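Tokolholm review (PC, played on keyboard)

So I finally finished Tokolholm! I picked it up back in May after seeing one clip of the boat level, and then it sat in my library while I pretended to have no free time. It's a small exploration game by Su-bin Ryu, and you play a courier dropped on an island with 60 locked houses and one very bad map.

The good stuff first. Movement feels great. You get a double jump pretty early, and once I had the glide I stopped using the fast travel at all. The music is lovely too, especially the slow piano piece in Widbridge (I left the game running while I did dishes, twice).

Combat is where I got grumpy. Most enemies go down in a couple of hits, and then you meet Trulloler, who has 220 health and a stun that goes on forever. It took me 12 tries. The checkpoint is back at the bottom of the stairs, so you get to do the whole climb again every single time. Please patch this! 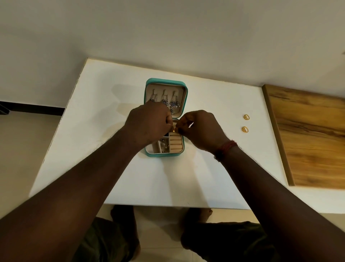

Three blue-stone earrings in a teal box.

The shops could use some work as well. Ersoy sells the only lantern upgrade for 2739 coins, and coins drop slowly unless you go back and farm the marsh. I did it with a podcast on and it was fine, but I wouldn't call it fun.

Would I still tell you to buy it? Yeah, if you like poking around in corners and don't mind one nasty boss. The ending got me a little teary. I've already started a second save to find the houses I missed, and I'm skipping the marsh this time.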